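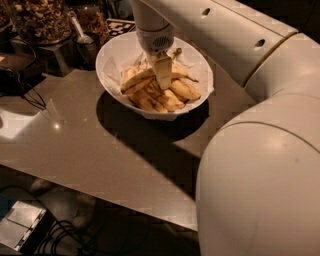 3.2 Paper liners and moisture loss

Figure 4. White oval bowl with crumpled paper liner, paper standing above the rim.

Liners were not part of the first plan. They came in after the Pultthorpe visits, where most of the kitchens we saw put paper under anything fried or baked, and the staff there had firm views on it (see 3.4). Two views mainly — paper keeps the food crisp, or paper does nothing and just saves washing up. We could find very little in print on either one.

So, a small trial. 37 households, all within the Beddoe postcode area, all already keeping a food diary for the main study. Each was given the same shallow bowls and a pack of plain white paper, and asked to serve one dish lined and one unlined on alternate evenings through September. Portions weighed before serving and again at the table after a set wait. Scales were the Utard kitchen model, checked against lab weights at the start and not again, which we now regret.

In total 1017 usable weighings. Losses were mostly missing second weights, a few impossible ones (food gaining mass), and one household that used foil throughout.

Lined bowls lost slightly more moisture than unlined. The difference was small, and much smaller than the difference between one household and the next. Depth of serving mattered more than the liner did. So did whether a lid went on, though we hadn't asked for this and only have it from the diary notes, so treat with care.

Crisp ratings are harder to read. People rated lined food higher, but they could see teh paper, and a fair number told us beforehand what they expected. Blind rating was tried with the Clornora panel and dropped — panel members could feel the liner with the fork.

Crumpling was left to the household. Thakur (pers. comm., Girish Thakur) has suggested that creased paper holds air under the food and that flat paper should be run as a seperate condition. Fair point. Not done here. A follow-up with flat, creased and no paper is sketched in section 5.

3.3 Waste at the table

Same households, same evenings.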